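Temoria Label Printer: User Manual
Section 2. Loading the Label Roll 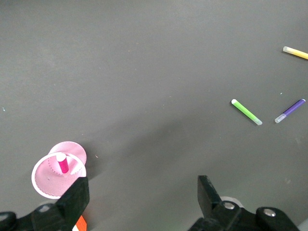 Which side of the label roll should face up?
The printable side faces up, with the loose end feeding toward the front of the printer.

1. Switch off the printer and unplug the power cord.
2. Press both side latches and raise the cover.
3. Place the roll on the spindle and close the roll guides until they touch its edges.
4. Pull 2 inches of label stock past the cutter.
5. Lower the cover until both latches click.

CAUTION: The print head remains hot after use. Wait 15 minutes before touching it.

Note: Rolls wider than 89 mm do not fit this model. Store unused rolls in their original wrapping, away from direct sunlight.

Revised 21 Feb 2019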